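Ristine Recall Election: Your Questions, Such As They Are

Is the town really voting again?
Yes. The council seat for the Dremska ward goes back on the ballot in October, eleven months after you last filled it. Recall petitions need 1,468 valid signatures. This one had nearly 2,000 before the clerk's office started crossing out the duplicates and the one signed "A Concerned Dog," and it still cleared the bar.

What did the council member do?
The petition lists 17 grievances. Most concern the Tamuno Road rezoning vote. Number 12 is about leaf pickup. The ballot itself gives no reasons, so you may bring your own.

I signed the petition. Does that count as my vote?
No. You will have to come in and be annoyed a second time. 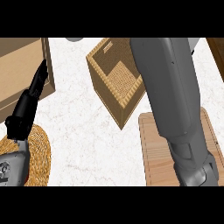 What am I voting on, exactly?
There are two questions. The first asks whether the member should be removed. The second asks who should take over if so. You can vote no on the first and still pick somebody on the second — plenty of people do, and the form allows it.

Where do I vote?
Dremska ward votes at the Duvska Street library, downstairs. Parking is what it has always been. Doors open at 7 a.m. and close at 8 p.m., and if you're in line at 8 you get to vote.

Can I vote by mail?
Yes, if you ask for a ballot first. Request forms are at the clerk's window. Sign the outer envelope. At the last election 53 people signed the inner one instead, and their ballots had to be sorted out by hand.

Can the winner be recalled too?
Not for the first six months. After that, the forms are at the same window.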